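Landimness Opens Remero to Outside Teams: A Simulated Home Where Household Robots Can Practice Before They Ever Touch a Real Kitchen

FOR IMMEDIATE RELEASE

May 7, 2023

Landimness, the Litby maker of practice software for household robots, is very happy to share that Remero, its simulated home for two-armed robots, is now open to outside teams. Remero has been in daily use inside the company for a good while, and a small circle of early customers has been putting it through its paces since last August. From today, any robotics group with a robot model and a bit of patience can sign up, pick a room, and get to work.

For those who are meeting us for the first time (welcome, and thank you for reading this far!), Remero is a furnished house that lives on a computer. It has a kitchen, a living area and a growing set of other rooms, and each one comes filled with the kind of odds and ends that real people keep on real tables. A team loads in its robot, gives it a job, and sees the whole thing through the robot's own head view, with the arms and grippers reaching out ahead. If a bowl goes over the edge, you press a key and the bowl is back. Anyone who has spent an afternoon sweeping up after a test robot will understand why we are fond of that key.

Today's release includes 62 furnished rooms and 683 household objects, which can be mixed and moved about as freely as you like. Every room can be lit brightly or dimly, and tables, chairs and counters can be shifted between runs so that a robot does not simply learn one layout by heart. We went back and forth a great deal over how messy to make things. In the end we settled on fairly messy. Our early customers told us, kindly but firmly, that their own homes do not look like showrooms, and that a robot trained on a bare tabletop gets flustered the first time it meets a dish, a pen and an ornament sharing the same few inches of space.

The head view is the part of Remero we have rebuilt most often. Earlier versions kept the picture nice and level at all times, which was pleasant to look at and not much help to anyone, as a robot that leans or turns sees a leaning, turning world. The view now moves with the robot's head, and the robot's own body blocks part of it, just as it would on the real machine. Teams who write grasping software have asked for this more than for anything else on our list.

Table work in a Remero room, from the robot's head view:

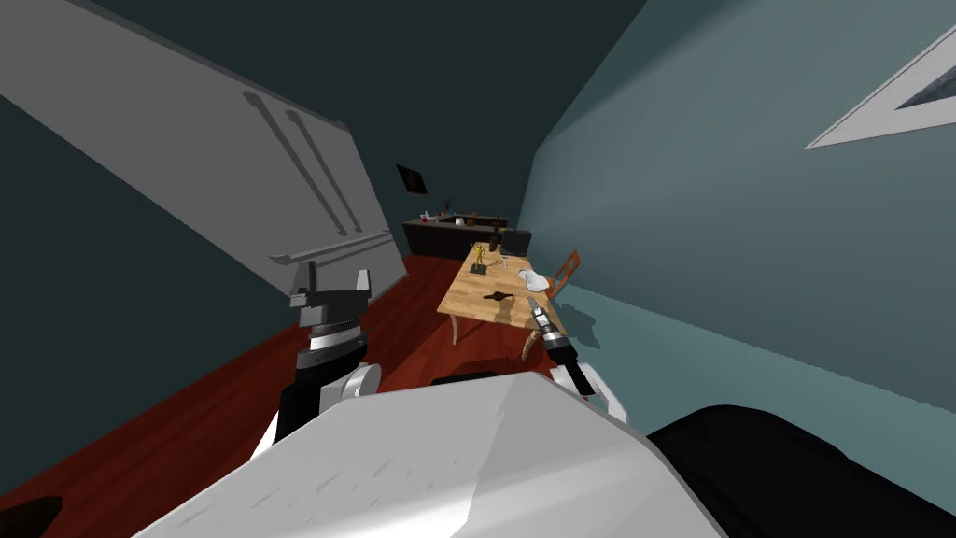
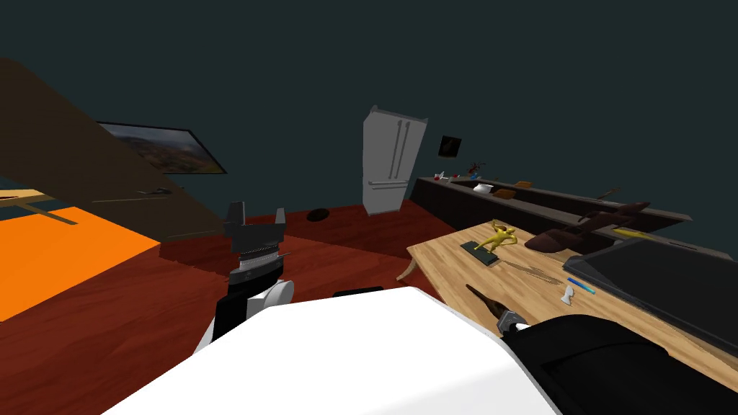

Reaching across a table is one of 11 starter jobs that come with every Remero account. The others cover things like opening a refrigerator, putting dishes away, handing an item from one gripper to the other, and clearing a counter without knocking over whatever is standing at the back of it. Each starter job can be run as it is or taken apart and rewritten. We have tried hard to keep the job files short and readable, with plain words in place of codes wherever we could manage it, so that a student or a new hire can open one up and follow along.

Remero also keeps a full record of each run. Arm positions, gripper openings and contacts with objects are saved together with the head view, and a run can be played back at any speed. Two runs can be set next to each other on the screen, so a team can see where a good attempt and a poor one went their separate ways. Records can be exported in common file types, and they belong to the customer. We do not look at them unless we are asked to help with a problem.

One early customer, the robot arm builder Azevedo, has been using Remero to try out new gripper shapes before cutting any metal. Its engineers swap the finger model, send the robot back to the same table, and compare the records the next morning. Azevedo's patient and very detailed feedback led directly to our new contact settings, which let a team adjust how slippery or how heavy an object is while a run is paused. We owe them a warm thank-you, and probably several lunches.

We would also like to be open about what Remero does not do yet. Cloth is still difficult. Towels and bedding can be placed in a room, but folding them is not something we would ask anyone to rely on, and we have left folding out of the starter jobs for that reason. Liquids are handled in a simple way, so a robot can practice carrying a cup and tilting it, but splashes are not modeled. Both are being worked on in Litby right now, and customers will receive the improvements as part of their regular account with nothing extra to pay.

A simulated home will not replace time spent with a real robot in a real room, and we would never suggest it should. Our own team still does its final checks on hardware. What Remero gives people is a great many more tries before that point, at any hour of the day, without wearing out a motor or tying up the one robot that everybody in the lab is waiting to use.

Accounts are offered in two sizes. The Study account is meant for schools and small groups and allows one robot model at a time. The Workshop account is meant for companies and allows several robot models, private rooms built to the customer's own floor plan, and direct help from the people who wrote the software. The first 100 groups to sign up for either one will also receive a free setup session, in which a member of our team will sit down with you over a video call, help load your robot, and stay until the arms are moving the way they should. These sessions tend to run long, mostly because we enjoy them.

Remero runs on Windows and Linux. A graphics card is needed for the full head view, though runs without a live picture can be done on a more modest machine. Robot models can be brought in from most common formats, and three ready-made two-armed models are included for groups that do not have one of their own. A getting-started guide, sample records and a complete list of rooms and objects are available through the Remero pages on the Landimness website.

About Landimness

Landimness makes simulation software for people who build and teach household robots. The company is based in Litby, where it designs, builds and supports Remero under one roof. Members of the press who would like a trial account, a guided look at the software or a chat with the team are warmly invited to get in touch through the press desk at Landimness.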